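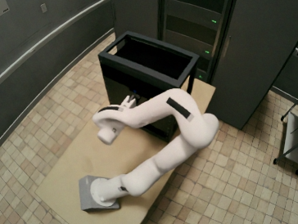 A white arm reaches toward a tall black open-topped box, with small square floor tiles in beige, cream and pinkish brown.

FOR IMMEDIATE RELEASE – March

Skillitz opens sign-ups for its spring home repair evenings

I started Skillitz because I was tired of paying someone to come out and fix a dripping faucet, and it seems plenty of my neighbors in Effiong felt the same way! Our fall evenings filled up so fast that I had to turn people away at the door, which I hated doing. So we're back this spring with more seats, more workbenches and (finally) decent coffee.

The new season has 4 courses: plumbing basics, patching and painting, small tile jobs, and doors and windows. Each one runs on weeknights from 6:30 to 9 p.m. at the Zaveten building, in the big room behind the print shop. We have 201 places in all, and you can sign up for one course or the whole lot.

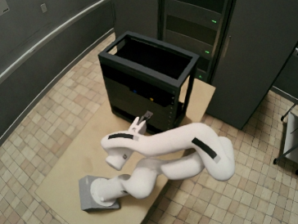 Do I need to bring my own tools?
Everything you need for the evening is on the bench when you arrive, and you only have to bring closed shoes and clothes you don't mind getting paint on.

A course costs $56, materials included. I kept the price the same as last fall, and I'm pretty stubborn about that. If money is tight, write to us and ask for an Allow place – that's our name for the free seats we hold back in every course. There's no form to fill in and I won't ask you to prove anything.

The tile course is the one I get the most mail about, so a few words on it. You'll learn to take out a cracked tile without wrecking the ones next to it, mix a small batch of thinset, and grout a patch so it blends in with the old stuff. We don't cover whole bathrooms.
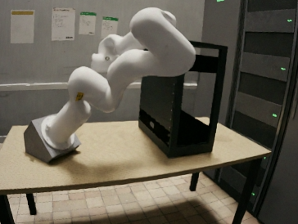
Plumbing basics is the other big one, and it has changed a bit since last time. I dropped the part on water heaters (too much talking, not enough doing) and put in a full evening on toilets. Running toilets, wobbly toilets, toilets that won't quite flush – bring your questions, we've heard worse.

Sign-ups open at 9 a.m. on the first of the month on the Skillitz website or at the front desk of the Zaveten building. Our mailing list is up to 631 people now and they hear first, so join it if you want a head start.

Press are welcome to sit in on any evening. Please call the front desk ahead of time so I can save you a chair.

About Skillitz
Skillitz runs evening courses in everyday home repair for adults in Effiong. No experience needed.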